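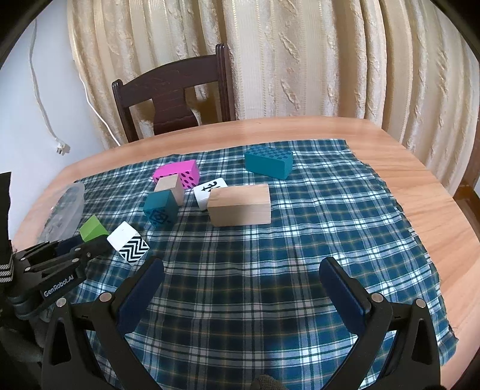
24th June. Up too early, coffee, straight to the grippers. Left one was sticking again on the close, same as last week. Took the pads off, wiped them down with alcohol, put them back. Pad screws were a bit loose on one side. Snugged them, dab of threadlocker, not the strong stuff (learned that in December).

Pivots next. One drop of oil each, worked the fingers open and shut 60 times, wiped off what came out. Black gunk. Cloth is going to need a wash, somebody remind me.

Then the width calibration. Full open read 253 at first, should be 221 going by the sheet Ernő wrote out. Did it over. 253 again. Found I had the old Hamon profile loaded, idiot. Switched to the Fuswood one, 221 right away. Lost most of an hour to that. Have wrote the profile name on tape and stuck it on the case.

Blocks and bowl after lunch for the check runs. Plain wood ones are the worst for slipping so I start with those, then the painted.
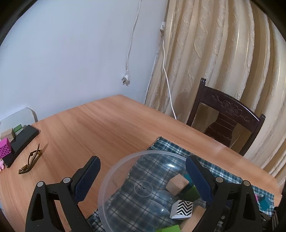
Bowl check, fingers open over it.

Barnabás called in the middle, wants the log by tonight for Nyitrai. Told him tomorrow. He said tonight. So tonight.

Still to do: second cable tie on the left mount, charge both packs, order pads. Down to 2 spares and Poklow take forever to ship. Ask Ernő if the thicker ones fit, he tried them once I think. Also the right hand one has a faint click near full open, only when I go slow. Didnt open it up. Will listen again in the morning before I touch anything.

Log half typed. Eating toast over the keyboard.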